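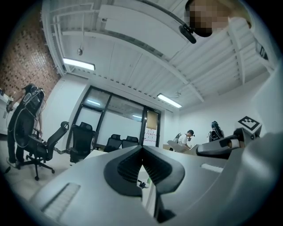
La salle du fond chez Amach, côté mur de brique, en juin.

On nous avait promis « une ancienne filature de 1864 rendue à la lumière ». J'y suis allé pour la lumière, justement, et j'en reviens avec des doutes. Au plafond, des lames blanches nervurées et des luminaires fluorescents rectangulaires, comme dans n'importe quel couloir d'administration. Le mur de brique, lui, a du caractère, avec ses petites ouvertures sombres et régulières. D'époque ? Mirjana Georgiev, qui menait la visite, a répondu « en partie », puis elle est passée à l'acoustique.

Parlons-en, de l'acoustique. D'après le dépliant, le profil du plafond « casse la réverbération ». Nous étions 18 dans le groupe et, depuis le dernier rang, je perdais une phrase sur deux. Edgars Urbonaitė, venu comme moi en curieux, a demandé si des mesures avaient été faites avant les travaux. Elles existent, paraît-il, chez Singhal, le bureau d'études. On peut les demander par écrit. Je l'ai fait, j'attends.

La cloison vitrée est l'autre fierté de la maison. Sur le papier, elle agrandit la pièce ; à l'usage, je me demande qui a envie de travailler en vitrine. Quant au mobilier blanc rangé contre la brique, je le trouve correct, sans plus. À 156 euros la demi-journée, j'espérais autre chose que du correct.

Je reconnais tout de même que l'accueil était aimable, que la visite a commencé à l'heure (14 h 30) et que le café était bon. Nour Nasrallah, qui cherche un local pour ses ateliers de reliure, a pris une option pour l'automne – elle trouve que j'exagère, et elle reviendra à la tombée du jour vérifier l'éclairage.

Prochaine visite prévue : les locaux de Plomo, même quartier, cinq minutes à pied.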